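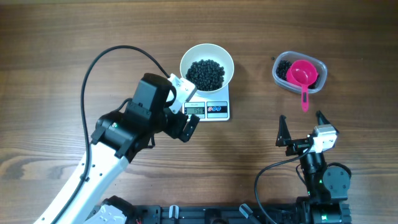 I run the fan site for Griltska, and I've been doing it mostly alone since their second album. I write the news posts, chase tour dates, fix the gallery when it falls over, and answer email from people who want to know if the singer still has the mustache (he does). It's a lot of fun! It's also too much for one person with a day job, so I'm looking for 3 people to help me out.

First, a news writer. The new single, "Sikder," is coming in January, and the label tells me there'll be a video and at least one remix. I need somebody who can turn a press email into a short post the same evening and who knows a store listing isn't the same thing as a release date. You don't have to be a great writer – I'm not one – but please check your links.

Second, a translator. Most of the interviews are in German or Ukrainian and our readers mostly aren't. Daryna Derkach has been covering the Ukrainian ones for ages and she's staying, thank goodness, so it's really German I'm after. Figure on 4 short pieces a month, more when they're touring.

Third, someone for the live archive. We have 200 setlists typed up and a big pile of ticket scans that still need matching to shows, including the whole Fukow tour, where half the tickets have the wrong venue printed on them. If that sounds like a nice evening to you, please write to me right away.

There's no pay. The ads cover the server and that's it. You do get your name on the site, and I can usually get one helper into the press area when the band plays Imamdale.

To apply, use the contact form and put the job in the subject line. Tell me your favorite B-side and paste in something you've written or translated, any topic. I read everything after 9 p.m., so give me a few days.

Comments

mossy_amp: Do you need to live near Imamdale for the archive thing? I'm nowhere close but I love a spreadsheet.

Jawad Satti: Just sent mine in for the news job. B-side answer may get me rejected, sorry in advance

tinroofkid: that Fukow tour ticket mess... I have two stubs from the same night with different cities on them. Will scan!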